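Three weeks without a phone by the bed, then. I said in December that I would try it, mostly to win an argument, and I am annoyed to report that I'm sleeping better.

The trouble is that the phone was also the alarm clock. So I had to buy an alarm clock, a thing I last did when I still had a paper round. The one I chose is a Brornard, which has two hands, a bell and a tick you can hear from the landing. The box promised a "gentle rise". It goes off like a dropped tray. I moved it to the chest of drawers, then to the top of the wardrobe, then to the bathroom, where it now lives in the cabinet and wakes the people next door.

My second attempt was a Ploson, digital, with ten wake-up sounds. Nine of them are birds. The tenth is called Meadow and is also a bird. I have settled on Number 4, possibly a wood pigeon, which starts at half six and makes me feel I have overslept in a hedge.

The evenings were the harder part. It seems I used to read 300 headlines before turning the light off, and remembered none of them. Now I have a book. I picked a long one, a history of canals, to prove I was serious, and I have been on the chapter about lock gates since the first night. I know a great deal about the first two pages of lock gates.

I also started keeping a sleep diary, in pencil, which my sister says is the most middle-aged sentence I've ever spoken. Entries so far include "fine", "fine, hot", "fox" and "dreamt I was late for a canal". The Palaniappan method, which I got from a library book, wants you to score each night out of ten and then add up the week. I gave up on the adding.

Things I had forgotten about: how dark it is at four in the morning, how loud the boiler is, and that you can lie there wondering who was in that film and simply not find out. I wondered for two nights. It came to me in the queue at the post office and I said it out loud.

I'm carrying on until Easter. The canals have to end some time.

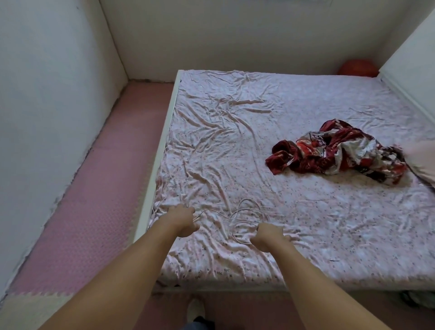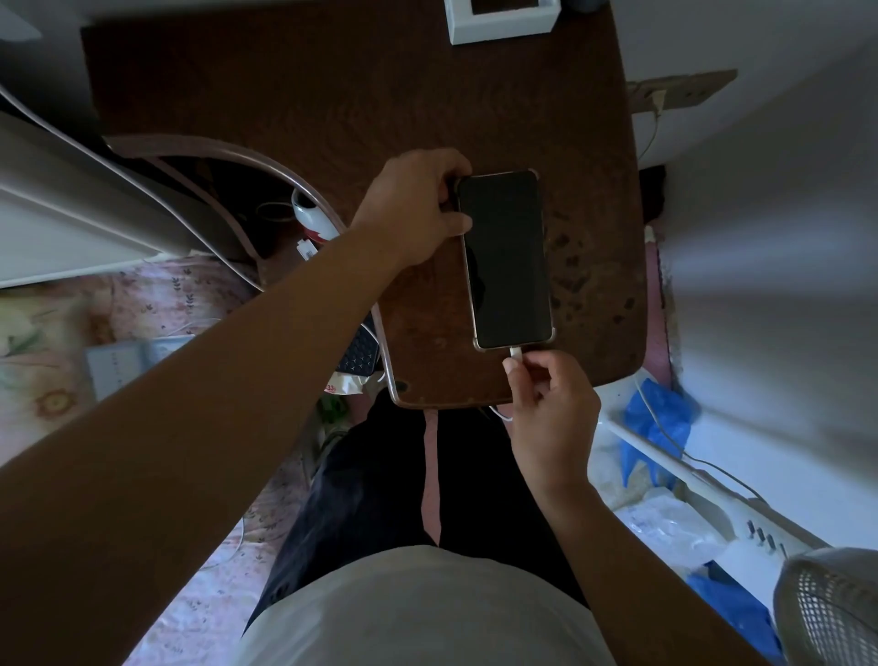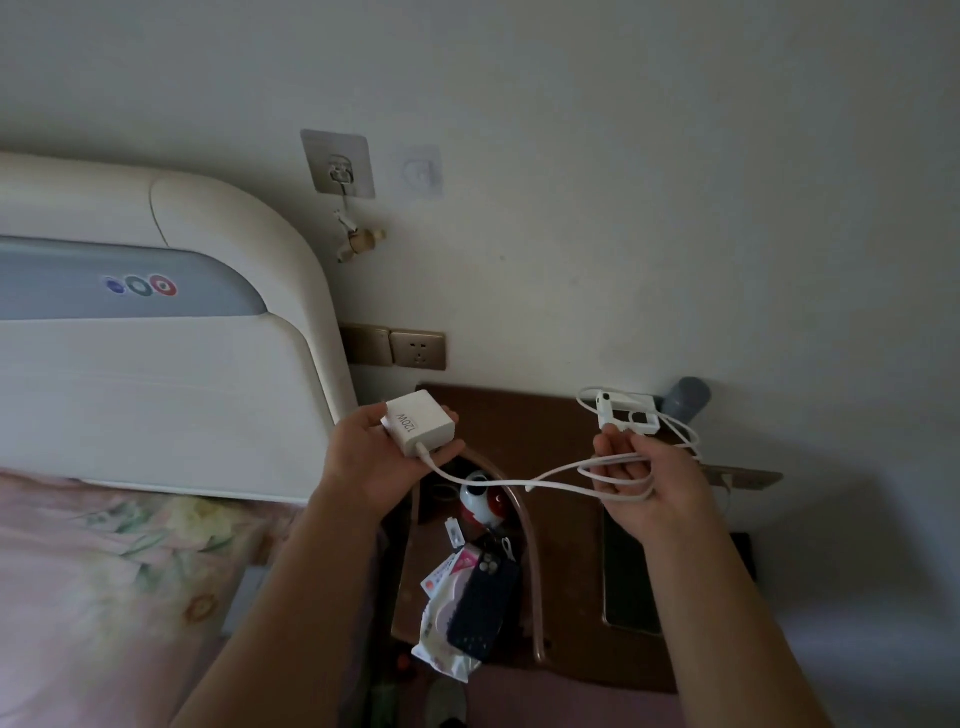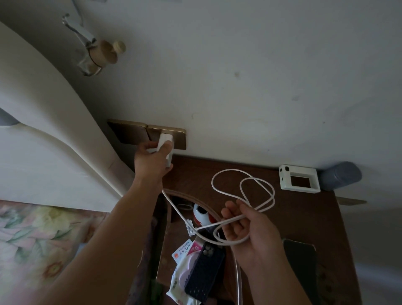
Chargers, cables and bedside tables: the old habit.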